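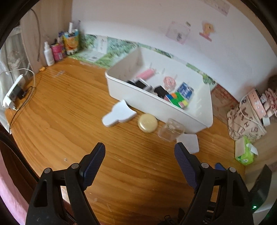 The two-finger gripper over the sorting desk, with the white bin still holding its mixed load.

I went to Grisdale on 03/05/2023 to see how Hakia keeps its hand-held gripper going, and I went expecting a sales talk. I got a sales talk, and then about an hour of something more useful.

The tool has 2 black fingers with dark blue textured pads on the inside faces. You steer it by hand over a desk and pick up household stuff: a gold-colored tin, a small glass jar, a puzzle cube. The Lultovora software stores every grip. Their log stood at 1,471 grips when we walked in, a number I had no way to check.

The pads are the weak point. Hakia says a pair lasts roughly 900 grips. The upkeep sheet says to swap them at 400. I asked which number they believe and was told "both", so I wrote down 400.

Swapping looked easy enough. Pull the old pad, wipe the finger with a dry cloth, press the new pad on from the bottom up, then close the fingers and look for a gap at the tip. The pins get checked for play at the same time. One spare finger on the bench had a pin you could wiggle with a thumbnail, and it had passed its last check - which says something about the check.

Clear glass and flat cards are on their list of hard items. Fair enough, but I'd like to see the failures counted on the same page as the grips.

Illés, the shop that supplies the pads, had a table by the door with a price list on it. Single pads aren't sold, only pairs. I took a copy and caught the early bus back.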